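Home | Notebook | Bench log | Parts | Wiki | Log in

Filed under: Bench log / Two-arm station / Equipment requests

November, 9:40 am

Started on the equipment list for the second half of the budget year. The request form wants one line per item with a price and a reason, so I'm working it out here first and will copy it over when it's settled.

Finger pads. We have 3 spare sets in the drawer and I want more than that before the pouring tasks get going. The Lindberg pads are the ones that fit without filing. They sell them in packs of 26, which sounded like too many until I added up what we went through over the summer. One pack should last past spring. Put down one pack.

Wrist cameras. Both are working, no spare for either. If one goes we lose the whole station until a new one ships. Quote from Hosseinzadeh came back at $1,091 for a camera with the bracket and the long cable. I asked for the price without the bracket, waiting on that. We can print the bracket.

Backdrop. The gray cloth stays. I had a rigid panel on the draft list and took it off. The panel would have to be cut to clear the arm bases and the money is better spent on the camera.

Bench items, for the pour and handover set:
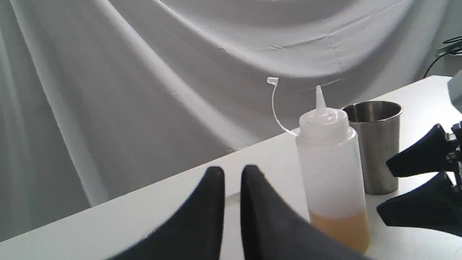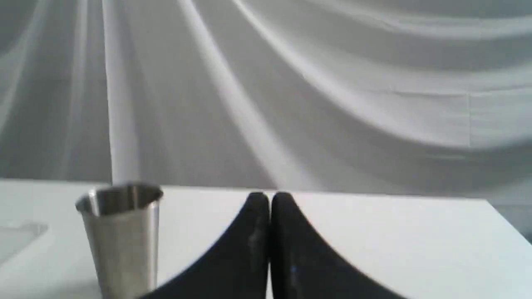
Steel cup in both.

Cups: I'd like four more of the same steel tumbler so that we stop carrying the one back and forth to the other bench. Cheap, goes under consumables. Check the rim diameter before ordering, the last batch was wider and the grip width had to be set again for every task.

Squeeze bottles: same style, with the tethered cap. Pristisine sells them by the case of 72 and won't split a case. Too many for us alone. The wet lab down the hall uses them too, so ask if they'll take half and pay by transfer. If they say no, buy singles from the catalog and live with the price.

Trays: hold off. Want to see what the final task list needs.

11:15 am

Power supply. The old one still holds voltage under load with one arm moving. With two arms moving fast it dips. I logged it again this morning and got the same dip as last month. A larger supply goes at the top of the list, above the camera. Kirkus has a unit in the right range but the lead time is long, so the order has to go in first even if the rest waits.

Cable covers for the overhead run, one length. Small money.

Service contract. The renewal covers both arms but leaves out the grippers. Adding the grippers raises it by more than a new gripper costs, so I'm leaving that off and putting one spare gripper on the list in its place. Need to confirm the spare comes with the flange screws. Last time it didn't and we waited on a bag of screws.

Order of priority as it stands:

1. Power supply
2. Spare wrist camera
3. Spare gripper
4. Finger pads, one pack
5. Cups and bottles
6. Cable covers

If the total gets cut, items 5 and 6 can come out of the general supply account. Item 3 could slip to next year. Items 1 and 2 should not.

2:30 pm

Hosseinzadeh replied. No price break for leaving off the bracket, so take it with the bracket. Line 2 is final.

Still open: answer from the wet lab on the bottles, shipping cost on the power supply, rim diameter on the cups. Form is saved as a draft in the shared folder, please add to it there and leave the line numbers alone.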